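Dry goods storage and the pantry weevil problem, part two

December 18, 2023

The first post covered the initial infestation in the flour. This one covers what I changed, with the trap counts.

The pantry is an interior closet off the kitchen with no vent. It shares a wall with the water heater, so it runs warm. I logged temperature for three weeks with a Brovomby sensor on the middle shelf and it never dropped below 73 F. Grain weevils breed faster in warm air, and a bag of rice on that shelf is well placed for them.

Paper and thin plastic bags do not stop an adult weevil. It can chew through both. Eggs are laid inside the kernel, so a bag that looks clean at the store may already carry them. Two separate problems follow: insects moving between packages, and insects arriving inside a package. A tight container handles only the first.

For the second I use the freezer. Every bag of rice, barley, wheat berries or cornmeal goes in at 0 F for seven days, then sits on the counter overnight, still closed, before it is opened. Opening it cold pulls moisture onto the grain. I skipped this once with a bag of barley and had clumps by January.

After the freezer, everything goes into clear boxes with locking lids and a rim seal. 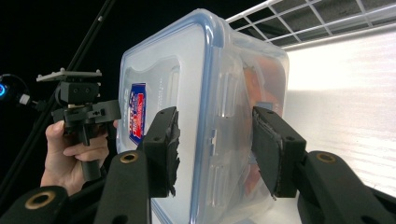 Noman Kiani wrote in after part one to say that the lid gasket is the weak point, and that he pulls his out twice a year, washes it in plain dish soap and lets it dry flat before seating it again. Flour dust collects in the groove under it and holds the seal open. He also suggested a paper test: close the lid on a strip of printer paper and pull. If the strip slides out freely, the seal is not closing at that spot.

I ran the paper test on all my boxes at four points each. Two failed at a corner. One was flour in the groove and passed after cleaning. The other had a warped lid from the bottom rack of the dishwasher, and it now holds sponges.

Fill weight matters more than I expected. I had been filling to the brim, which bows the lid upward. My medium box takes 708 grams of long grain rice before that starts. Anything over goes in a jar.

Trap counts, adult weevils, sticky traps from Verbeke, one per shelf, all shelves added together:

Month before the change: 290
First month after: 73
Second month after: 4
Third month after: 0

I also caulked the shelf joints between the first and second months, so the boxes do not get full credit for the drop.

Still open: birdseed. It comes in a sack too large for the freezer, and for now it stays in the garage in a steel can. Beatriz Macedo recommended splitting it into gallon bags and freezing in rotation. I will try that with the next sack and post the counts.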